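Containers: Things That Hold Other Things

Written for Susden Young Readers by Gwenllian Humphreys
Updated 22 February 2018

A container is anything made to hold something else. A cup is a container. So is a shoebox, a bathtub and the fuel tank in a car. Your home probably has hundreds of them, and most of them are so ordinary that you stop noticing them.

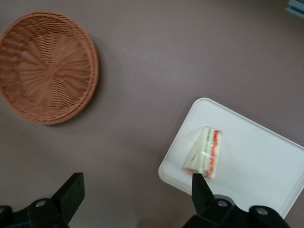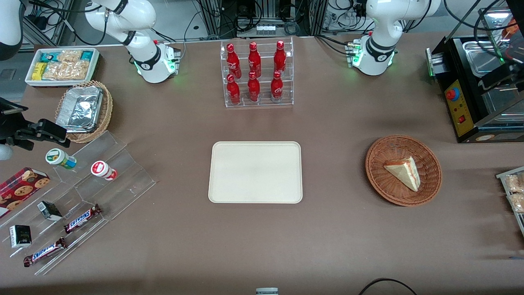 First picture: a woven basket, and a sandwich on a tray. Second picture: bottles on a clear stand with two levels.

Why do people need containers?

Your two hands can carry a few apples. If you want to carry thirty apples, you need a bag or a basket. Carrying is one of the main jobs a container does.

Another job is keeping things safe. A lid on a jar of flour keeps insects out. An egg carton has a separate cup for each egg so that the eggs do not knock together.

Containers also keep things sorted. A drawer with dividers keeps the spoons away from the forks. A stamp album keeps each stamp in its own place. If everything you owned were in one big pile on the floor, it would take you a long time to find a sock.

The first containers

Long ago, people used what they found around them. Large seashells could hold water. So could the dried, hollow shell of a gourd, a plant related to the pumpkin. People also made bags from animal skins.

Baskets are very old too. They are hard for scientists to study, as plant stems and leaves rot away in damp ground. Old baskets are mostly found in dry caves and deserts, or in places that stayed soaking wet with no air, such as the bottom of a bog. Sometimes the basket is gone but its pattern is left behind, pressed into a piece of clay.

The museum in Irnton has 274 baskets. The oldest is in nine pieces and comes from a dry cave. It is 3000 years old. You can still see where the maker ran out of one strand and tucked in the next.

How a basket is made

There are many ways to make a basket. One common way starts in the middle of the base. The maker lays some stiff stems across each other so that they point outward like the spokes of a bicycle wheel. These are called stakes or spokes.

Next the maker takes a thinner, bendy stem called a weaver. The weaver goes over one spoke, under the next, over the one after that, and so on in a circle. When the base is wide enough, the spokes are bent upward to make the sides. The maker keeps weaving until the sides are tall enough, then folds the ends of the spokes down and tucks them in to make a border.

Coiling is a different way. The maker takes a bundle of grass and winds it around and around in a spiral, like a snail's shell. Each turn is stitched to the one before it.

Willow, cane, bamboo, straw and pine needles are all used for baskets. Dry willow snaps easily, so it is soaked before weaving. Some baskets today are made from plastic strands. Plastic does not need soaking and can be wiped clean.

Pots and jars

A basket is good for potatoes. It is not usually good for soup. To hold liquids, people learned to shape clay and bake it in a fire. Baked clay is called pottery. It is hard and it can be put near heat, but it breaks if you drop it.

Some potters cover their pots with a glaze. A glaze is a thin layer that turns to glass in the heat of the kiln. It fills the tiny holes in the clay so that water cannot soak through.

Bottles

A bottle has a narrow neck. This makes it easier to pour from and easier to close. A small opening needs only a small cap or cork.

Glass is made by melting sand with other minerals. For a very long time, glass bottles were made one at a time. The glassblower dipped a hollow pipe into the melted glass and blew down the other end, and the glass swelled up like a bubble. Now machines blow glass into molds, and every bottle comes out the same shape.

Many bottles are plastic today. Plastic bottles are light and do not shatter. Bottles for fizzy drinks have to be strong, as the gas inside pushes outward on the walls. The bottom is often shaped like a set of small feet. This shape stands up to the push better than a flat bottom would.

Trays, dishes and stands

Does a container have to be deep? No. A tray is nearly flat, and it often has a low edge to stop things from sliding off. A plate is much the same. Shallow containers are good for food you want to see and pick up.

A stand with more than one level is called a tiered stand. It lets you fit more things on a small piece of table. If the back row is higher than the front row, you can see both.

Containers for the future

A time capsule is a container for things that people want to save for later. In December, the pupils of Alvarado School in Susden filled a steel box with letters, coins, a bus timetable and a lunch menu. The box will be opened in 2069. The pupils put small packets inside that soak up damp, and they left out batteries, which can leak.

Words to know

Border: the finished top edge of a basket.
Glaze: a thin, glassy coating on a pot.
Gourd: a plant with a hard-skinned fruit that can be dried and hollowed out.
Kiln: a very hot oven for baking clay.
Weaver: the bendy strand that goes over and under the spokes.

Something to try

Cut slits around the rim of a paper cup, down to the base, to make an odd number of strips. Bend the strips outward a little. Tape one end of a piece of yarn inside the cup, then weave it over and under the strips, around and around, pushing each row down snugly. An odd number matters here. With an even number, every row would go over the same strips as the row before it, and the rows would not lock together.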